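Pour le plan de travail blanc, et contre le gris moyen

Depuis une dizaine d'années, les catalogues de mobilier technique poussent le gris moyen. L'argument est connu : la rayure se voit moins, la poussière aussi, l'œil se fatigue moins vite. Les deux premiers points sont exacts et constituent précisément le problème. Une surface de travail qui masque ses défauts transfère le contrôle à plus tard, souvent au moment du remontage, quand une vis manque.

J'ai équipé l'atelier de Prambridge en plateaux blancs mats, de 16 mm d'épaisseur, sur piètement réglable. Melahat Saraç, qui gérait alors les achats, penchait pour le gris de chez Wemel, moins cher au mètre. La différence de prix sur l'ensemble ne dépassait pas le coût de deux lampes d'appoint, que nous n'avons finalement pas commandées. Un plateau clair renvoie vers le dessous des pièces une partie de la lumière du plafond. Avec un plateau sombre, il faut la ramener par une source latérale, donc un câble, un pied et une ombre de plus.

Reste la question de l'éblouissement. Elle est sérieuse, mais elle relève du luminaire et de la finition bien plus que de la teinte. Un blanc brillant sous des dalles lumineuses nues est inutilisable. Un blanc mat sous diffuseur ne pose pas de difficulté, à condition que le poste ne soit pas placé à l'aplomb exact de la dalle. Nous avons décalé les nôtres de 300 mm vers l'allée.
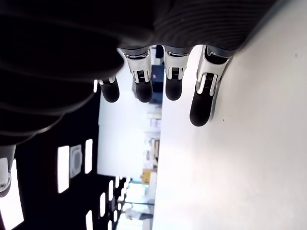 Surface blanche, éclairage régulier, avec un minuscule point sombre à côté du doigt le plus long.

Ce genre de point est ce que je demande à une surface de montrer. Copeau, grain, trace de feutre, peu importe : il se repère d'un coup d'œil, sans loupe ni lumière rasante. Sur un gris moyen, un débris de cette taille disparaît dans le grain du revêtement. Minoru Ikeda m'objecte que les pièces blanches, elles, disparaissent sur le blanc. C'est vrai des petites entretoises en polymère, et je garde pour elles un tapis noir de format réduit, roulé sous l'établi. Le cas général ne doit pas être réglé sur l'exception.

Quant à l'entretien, le blanc se tache, et il se nettoie. Un chiffon humide en fin de poste, un passage à l'alcool en cas de feutre – rien de plus chez nous. Les plateaux gris hérités de l'ancien local reçoivent le même chiffon, mais par habitude, sans que personne puisse dire s'ils en avaient besoin.

Je recommande donc le blanc mat pour tout poste d'assemblage fin, et je laisse le gris aux zones de stockage et d'emballage.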